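Flowers on a Pink Mat: What Makes a Tabletop Look Finished?
Project report, Home and Interior Studies
Kyriaki Antoniadis and Dong-geon Cha
Submitted 2022-10-06

1. Why we picked this

Our course asks every pair to choose one small thing people do at home and look at it much more closely than anyone normally would. Other pairs went for folding towels and hanging coats. We wanted flowers! Specifically, we wanted to know how people decide where an arrangement goes on a table, and why some spots look right straight away while others make you want to get up and nudge the thing over.

Kyriaki grew up with a mother who moved the vase every time guests were due, and Dong-geon had never put a flower on a table in his life, so we thought we would balance each other out pretty well. (We mostly did. More on that in section 4.)

2. What we read first

There is a lot of advice out there and most of it disagrees. The flower arranging handbook in our department library, by a retired florist from Miltden, says the arrangement should always sit in the center of the table, and if there is a mat or runner it should sit on that. The Botelstead evening class handout, which Nomvula Fourie kindly lent us, says almost the opposite for small tables: put the flowers to one side of the mat and leave the mat clear, so there is still somewhere to set down a cup or a plate. We liked that the two sources clashed, as it gave us something to try out.

We also read a chapter on color. It spends a long time on pairs of colors that sit across from each other on the wheel, and purple with yellow is the first pair it mentions. That settled the choice of flowers for us.

3. Setup

We kept everything plain on purpose. The table has a white top, and the shelving near it is white too, so the only real color comes from the mat and the flowers. The mat is a pink rectangle with a bit of texture to it. The flowers are artificial, a small bouquet in pale lavender-blue and yellow with green leaves. We argued for a whole afternoon about real against artificial. Real ones smell wonderful and have a droop to them that you can't fake, but they change from one day to the next, and we needed the same bouquet each time. Artificial won.

Our budget was 35 dollars and we stayed under it, mainly thanks to Cyrill Kuster, who let us go through his box of leftover craft supplies before we bought anything.
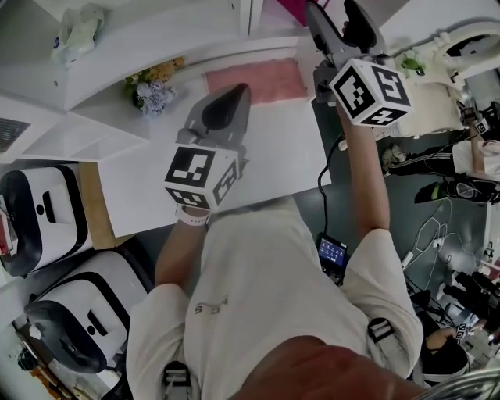
The layouts we compared were simple. In the first, the bouquet lay on the mat, right in the middle. In the second, it lay to the left of the mat with the mat left bare. After that we tried the same thing on the right, and then a version with the bouquet lying half on and half off the mat, which Dong-geon named "the accident." We didn't use a vase for any of them. A vase adds height, and then you are judging the vase as much as the flowers, so we saved that for later.

We looked at each layout sitting down and then standing at the near side of the table, and wrote our notes separately before talking. Grigoris Alexiou, our tutor, suggested the separate notes and we're so glad he did, because we would have talked each other into agreeing within a minute.

4. What we found

The center layout looked neat and a little stiff. Kyriaki wrote "restaurant before it opens." Dong-geon wrote "fine." With a bouquet this small, the mat turned into a sort of tray and the flowers looked as if they were waiting to be carried off somewhere.

The left-hand layout was our favorite by a long way – both of us put it first without knowing what the other had written. The pink block stays whole, the flowers get their own bit of white, and the yellow blooms stand out far more against the white than they did against the pink. We had expected the color wheel pairing inside the bouquet to do most of the work. What we noticed instead was how much the background mattered. The pale blooms almost faded on the pink and came back to life as soon as they were moved off it.

The right-hand layout should have been the same thing mirrored, but we split on it. Kyriaki thought it looked heavy. Dong-geon couldn't see a difference and still can't. One possible reason is that the shelving is beyond the table on the left, so flowers on that side have something to lean toward visually, and on the right they are by themselves.

As for the accident: it was better than it had any right to be! It looked relaxed, like someone had just come in from the yard. It did bother us after a few minutes, though, and Kyriaki straightened it twice without meaning to.

5. Problems

Light was the big one. The white tabletop looks cool in the morning and quite warm later on, and the lavender-blue shifts with it. We should have picked one time of day and stuck to it. The stems also refuse to lie flat, so the bouquet rolls a little when you let go – a fold of tape under the stems fixed that.

We are also only two people, and we like each other's taste, so please don't read our favorite as a rule.

6. Next

In December we want to repeat the layouts with a darker mat and a low vase, and ask Nomvula and Cyrill to write notes as well. Dong-geon would like to try a round mat. Kyriaki is against it, and we will report back on who was right.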